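Gertraud Grabner came to the retreat house at Kemholm with one bag and her late sister's prayer book. She was 60 that winter. The bus let her off at the bottom of the hill, and she walked up through old snow.

The teacher there was called Frei. If he had another name, he did not use it. He had studied at Vilurano as a young man and talked about it the way other men talk about the army. He gave her a blanket and a room on the second floor and told her that the morning sitting started before light.

"What do I do in it?" she asked.

"Sit," he said.

She sat for nine days. Her knees hurt. She thought about her sister's apartment, which still had to be cleared, and about the piano, which would not go down the stairs. On the tenth day she went to Frei and told him she had felt nothing.

"What were you hoping to feel?"

"Closer to God. Or closer to Hanne. I would have taken either one."

He asked if she had eaten. She had not, so he sent her down to the kitchen.
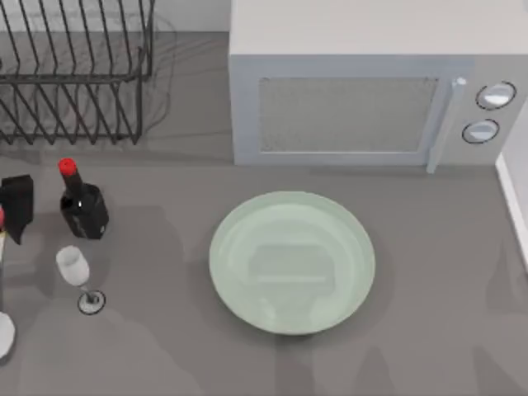

## The Kitchen

A woman at the stove gave her soup and bread, and then a towel. After that Gertraud worked in the kitchen every day between the morning sitting and noon. She peeled potatoes and scrubbed pots. No one talked much. A line from the prayer book kept coming back to her, one that Hanne had marked in pencil: *Let me be of use and not ask to whom.* She had always found it a little smug. She said it over the potatoes anyway.

Toward the end of December Frei came in for tea and found her crying over the sink.

"Is it the onions?" he said.

"There are no onions."

He dried his hands, although they were not wet, and stood next to her until she was done. Then he drank his tea and went back upstairs.

She told him that evening that she was going home. She had meant to say it as a kind of apology, but it came out plainly. The apartment had to be empty by the new year.

"Will you keep up the sitting?" he asked.

"I don't know. I might keep up the potatoes."

He nodded and wrote down the time of the early bus for her on the back of an envelope.

At the bottom of the hill she had a long wait. She took out the prayer book and looked for the marked line, and found that Hanne had marked another one on page 148, much fainter, in what must have been the last year. It was only half a sentence. *And if I cannot pray, then let me sweep.*

Gertraud read it twice. The bus came around the bend with its lights on, and she put the book in her coat and held out her hand for it to stop.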